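4. Does cable layout slow down memory replacement?

Figure 2. An opened desktop tower laid on its side, with the power supply at upper left, the memory slots to the right of the processor socket, and power cables curling across the right side of the board.

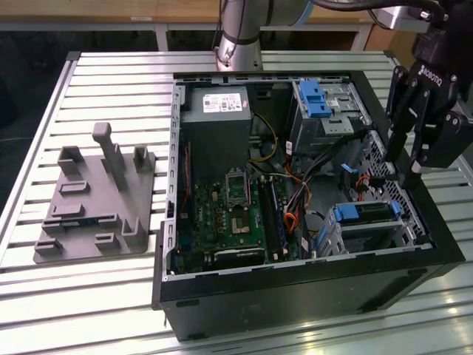 4.1 What the repair logs can and cannot show

It is often claimed that untidy wiring is the main reason older desktop machines take so long to service. The claim is repeated in the Peltonen handbook, which gives no data for it, and in the training notes issued by Jekum, which cite the handbook. We were not convinced, and the 563 repair logs we obtained from the Nedine workshop did little to change our minds.

The layout in Figure 2 is the sort usually blamed. Yellow wires loop down from beside the supply, and orange and black power cables cross part of the motherboard on their way to the drive bays. A reader who already believes the claim will see an obstacle. Yet the optical drive cage and the hard drive bay both have blue releases, and a cable that looks awkward may be pushed aside in a moment. Looks are a poor guide to minutes spent.

Of the logs, only 125 recorded a start and a finish time for the memory step alone. The rest gave one time for the whole job, including cleaning and testing, and we have left them out of Table 3. Previous authors kept such records in and divided the total by the number of steps, a method we find hard to defend.

Among the usable logs, jobs marked "cables in the way" had a median only two minutes longer than the others. Even this small gap should be treated with care. The note was written after the job was done, and a worker who has had a slow morning is likely to look for something to blame. Eight logs carried the note although the machine had been stripped of its wiring beforehand, which suggests that the box was sometimes ticked out of habit.

4.2 Tied and untied machines

The Dosomach trial is the only earlier work that compared tied and untied cables directly. It reported a clear benefit from tying, but the tied machines were also the newer ones, and the two effects cannot be pulled apart from the published tables.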